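Search tips Go

Drying Bottles and Cups on a Wire Rack

Updated 2024-01-11

Most drying problems on a countertop rack come from trapped air. A cup set mouth-down on a flat surface holds humid air inside, and the interior stays damp long after the outside is dry. Wire racks reduce this because air can enter from underneath. How much they help depends on spacing and loading order.

Loading order

Load the low pieces first. Cups go upside down in a single row, with a finger's width between rims. Plates, if there are any, go between the tines at one end. Bottles go in last. A tall bottle placed early tends to get knocked over when the cups are added.

Rinse each bottle twice after washing. Detergent left in the neck dries to a film that smells when the bottle is next filled with warm water. Shake out the rinse water over the sink before moving the bottle to the rack. A 695 ml bottle with a narrow neck will hold back more water than a 350 ml cup with straight sides, so give it a few extra shakes.

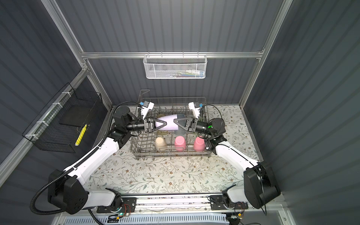
Water bottle held sideways over the rack, with the cups upside down underneath.

Bottle position

A bottle laid flat across the tines drains poorly. Stand it mouth-down between two tines, tilted slightly so one side of the rim is clear of the wire. Caps and straws are washed and dried separately. Remove the gasket from the cap at least once every 20 days and check the groove for dark spots.

Brushes and small items

Keep the scrub brush out of the dish rack. A wire basket fixed to the wall works well, and zip ties will hold it to a rail if there are no hooks. Place the brush with the bristles facing down or sideways. Toothpaste and other small tubes can go in a second basket, preferably one with a finer mesh.

Rack care

Lift the rack once a week and wipe underneath. For mineral deposits, soak the rack in diluted white vinegar for 5 minutes, rinse, and dry with a towel. Do not use steel wool on coated wire. Once the coating is scratched through, rust starts at the welds.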